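3.2 Names for the midday meal in the Sikard households

By Blandine Guérin and Dimas Chin
September

Of the 68 households interviewed, 39 used the word "lunch" for the meal eaten between noon and two. The rest used "dinner", a word from the home language, or no fixed word at all. The last group was larger than we had expected from the pilot interviews in Wurton, where nearly everyone had a ready answer. In Sikard, several speakers said they would simply call people to eat, and had to think for some time when asked what they were calling them to.

Age explains part of the pattern. Speakers who left school before the canteen at Vidal opened tended to keep "dinner" for the midday meal and "tea" for the evening one. Their children, who ate at the canteen on weekdays, brought "lunch" home with them. In 17 households both words were in use at the same table, and the parents generally understood the children's word without taking it up. One woman in her seventies said "lunch" to her grandchildren and "dinner" to her husband, and denied doing so when Anathi Buthelezi read the notes back to her.

Work matters as well. Families with someone on shifts at the Rilen mill ate their heaviest meal whenever the shift ended, which could be three in the afternoon or ten at night. For these families "dinner" meant the cooked meal, whatever the clock said. A cold meal at noon was "a bite" or "bread", even when it included meat or soup left from the night before.

3.3 The order of serving

The interviews also covered who is served first, since older accounts of the district treat this as fixed by rank. We found little support for that. Most families served whoever was sitting down.

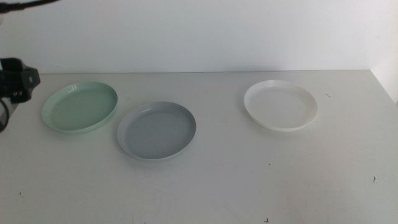

Figure 4

Where an order was kept, it was usually for guests, and it lasted only as long as the guest was new. Zuweira Akolgo, who carried out the evening interviews, was served first on her opening visit to almost every house and was passing the dishes herself by the third. Children were served early in homes where they had to be up for the Vidal bus, and late in homes where they were expected to help carry.

Second helpings followed a different rule. The person who had cooked offered them, and it was thought poor manners to ask. Seven households told us this in nearly the same words. Younger speakers were aware of the rule but said they kept to it only when visiting grandparents.

The size of the meal did not seem to affect any of this. A family eating eggs and potatoes in the kitchen followed the same habits as one sitting down to a roast, and the habits were stricter on feast days only in the matter of waiting until everyone was seated.

3.4 Limits of the interviews

All the answers in this section are reports of what people said they did. Timothée Lacroix attended a small number of meals in Wurton and noted some differences between report and practice, mostly over timing. Families gave a single hour for the evening meal and then ate well before or after it. We have therefore used the stated hours only to separate midday meals from evening ones, and draw nothing from them about punctuality.

The households were also found through two schools and one church, so people living alone are poorly covered. Those we did reach often ate one cooked meal a day and called it "dinner" at whatever time it fell. Section 4 returns to them.

Last updated in September
Shares: 7 | Comments: 0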